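Keep the Paper Manual

My dishwasher stopped draining in January. It is an Overo, nine years old, and it had never given me any trouble. I went to the drawer where I keep manuals, found the right one, turned to the page on draining, and had the filter out and back in before supper. There was a drawing of the part with an arrow showing which way to turn it. I turned it that way.

A month later the new dryer, a Seladari, showed a code on its panel. The dryer came with a folded card and a square code to scan. I scanned it. The page wanted to know my country, then my language, then whether I would like to hear about offers. Then it asked for the model number, which is on a plate behind the door, in gray letters on a gray background. After that it gave me a file of 77 pages covering every dryer in the series, and the error codes were listed in a separate file that the link no longer reached.

I think a company that sells a machine meant to last ten years should put a printed manual in the box. I don't think this should be a favor or an extra. The manual is a part of the machine, the same as the door handle.

The usual argument against it is paper. Most people never read the thing, so why print it? I have some sympathy for this. The old manuals were often fat, with the same text in a dozen languages and six pages telling you not to climb inside. But that is an argument for a thinner manual. Print the parts people need when something has gone wrong: how to open it, how to clean it, what the codes mean, what the parts are called and how to order them. Twelve pages would cover most kitchen appliances. Leave the warranty terms and the recipes online.

The second argument is that an online manual can be corrected. That is true, and I would like to see it happen more. In my experience the online version is the same file that used to be printed, mistakes included, only harder to find. My Drosov space heater has had the wrong fuse rating on its support page for as long as I have owned it. The sticker on the heater is right.

The argument I take most seriously is that people lose paper. They do. I have lost plenty of it myself. But when I lose a booklet it is my doing, and I can go and look in the garage. When a company takes down a page there is nowhere to look. Kashyap made good sewing machines, and when the firm was sold, the new owners moved the website and dropped everything older than the current line. People who had bought a machine built to outlive them were left asking strangers for scans. Some of those scans are now for sale.

There is also the matter of who is doing the reading. My mother's furnace is in a basement with no signal. She is not going to pinch and zoom her way through a wiring diagram on a phone while holding a flashlight in her teeth, and I wouldn't ask her to. A page can lie flat on the floor next to the job. You can write on it. The best manual I own is for a used table saw, and what makes it the best is the pencil – the previous owner wrote down every blade size he tried and what he thought of it.

I have heard it said that the young don't want paper and this will settle itself. I doubt that age has much to do with it. A person standing in an inch of water wants the answer fast, and I have never met anyone who wanted it behind a login.

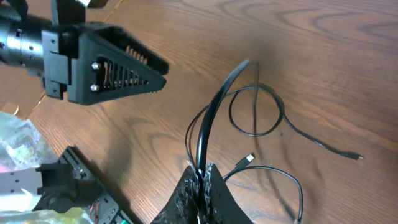 Several readers wrote in after an earlier version of this piece ran, and one disagreed with nearly all of it. She said that she has poor eyesight, that printed manuals have always been set in type too small for her, and that the file on her tablet is the first one she has been able to read without help. If the choice were paper or a file, she would take the file every time.

I can't argue with that, and I wouldn't want her to lose it. A company that has written a manual already has the file. It costs very little to leave it up, with no account needed, for as long as the machines are in use. I would ask for both, and if the law has to do the asking, fine. We already require a label saying how much power a refrigerator draws in a year. A label saying how long the instructions will be available seems a modest thing to add.

Until then, print your own. Do it the week you buy the machine, while the link still works. Write the model number on the front in large letters and put it in the drawer with the rest. Mine now has the Seladari codes in it, copied out by hand from a repair forum, and I still don't know what number 2 means.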